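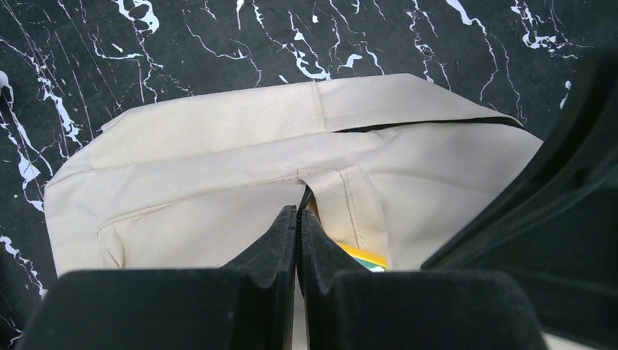

Fabric snag, also called strap capture or soft entrapment, is a class of fault in robotic manipulation in which cloth, webbing or cord is held by a part of a gripper that the controller does not treat as holding anything. It is most often reported with parallel two-finger grippers working on bags, garments and pouches. A typical risk arises when narrow, closed fingertips rest on the canvas of a tote bag close to the base of a strap, where a loop can tuck beneath one finger while the other stays clear. The gripper may then report a normal closed position while the arm is mechanically tied to the load. An item inside the bag, near the fingertips, adds a second way for the grasp to go wrong.

Contents Causes Detection Talunari incident Mitigation Terminology See also

Causes

Three conditions are usually named. The first is geometry. A strap sewn at both ends forms a closed loop, and any finger that passes through the loop cannot leave it by opening alone. The second is compliance. Canvas and webbing deform under light contact, so the force at first capture is low and rises only when the slack has been used up. The third is occlusion - a camera mounted at the wrist sees the fingers and the upper surface of the fabric, but not the space under the fingertips.

Snags are divided into passive and active types. In a passive snag the fabric lies over or around a finger and slides off if the arm reverses along its approach path. In an active snag the fabric is wedged in a joint, between a pad and its backing, or in a zipper, and reversing the arm tightens it.

Detection

Finger position alone is a poor indicator. Thin webbing changes the closed width by less than the backlash of many low-cost drives. Motor current is more useful but lags the event, as the load appears only during retraction. Zippered openings are harder to classify than plain hems, and most published test sets treat them separately. With the fingers apart over a cream fabric item, a wrist view may contain a dark zipper running down toward one fingertip, a gathered fold in the gap between the fingers and a thin black strap or cord passing beneath the tip of the left one.

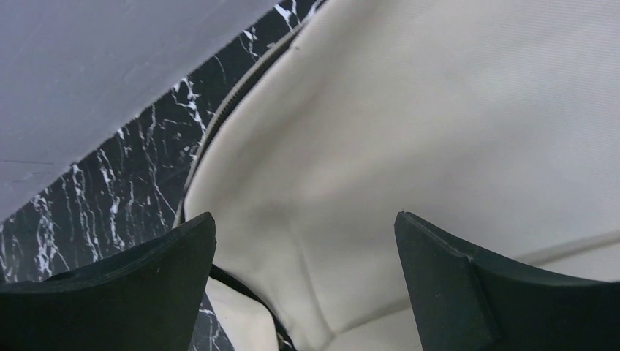 Segmentation models tend to merge dark cords with dark fingers, and the error is largest where the two touch. Some systems add a short test lift, in which the arm rises a few millimeters with the gripper open and the wrist force is compared with an unloaded reading. Any remaining load is taken as a snag.

Talunari incident

The fault was described in detail after a stoppage on the Talunari bag-handling cell at Plostgate. The arm retracted with a strap looped over an open finger and pulled the bag against a fixed guard until the drive tripped. Nobody was hurt. The report by Ketill Overgaard, dated 29 April 2026, found that the controller had logged the release as complete. The log held 3261 cycles, and the test lift had been disabled to save time. The protective stop worked as designed, but its threshold had been set for rigid cartons.

Prutico, which supplied the cell, restored the test lift in May and reduced the retraction speed to 100 millimeters per second, from 400.

Mitigation

Common measures include smooth fingertip covers, a limit on retraction force until the load is confirmed clear, and approach paths that keep the fingers outside closed loops. Clearing a snag by hand requires the arm to be isolated first - stored tension in a strap can move the wrist when the brakes are released.

Terminology

Hauksdóttir documentation uses "snag" only for the active type and "drape" for the passive type. Older manuals list both under "release failure".

See also

Grasp verification
Protective stop
Deformable object handling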